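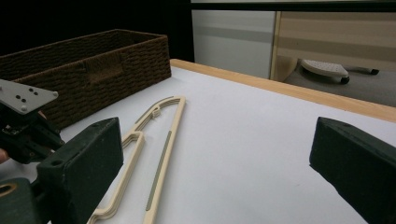

Cream hanger, grey grip strip along the bar

tromitz_tess
Doing the spring closet cull before we move to Wamden. Is it worth swapping to grippy hangers? My wool trousers end up on the floor.

hladun12
Yes! Switched in November, love them.

mapleknits
Disagree — strips leave a line on wool. I fold mine over a shelf.

hladun12
Never had a line in 2 years of hanging wool at my old place. 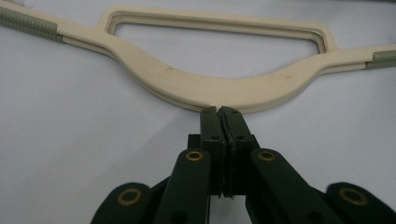 Same colour, lying flat

tromitz_tess
Shelf's out, the new closet is tiny. Might buy 6 and see.

mapleknits
Fair enough. Favourite jumpers still get folded though!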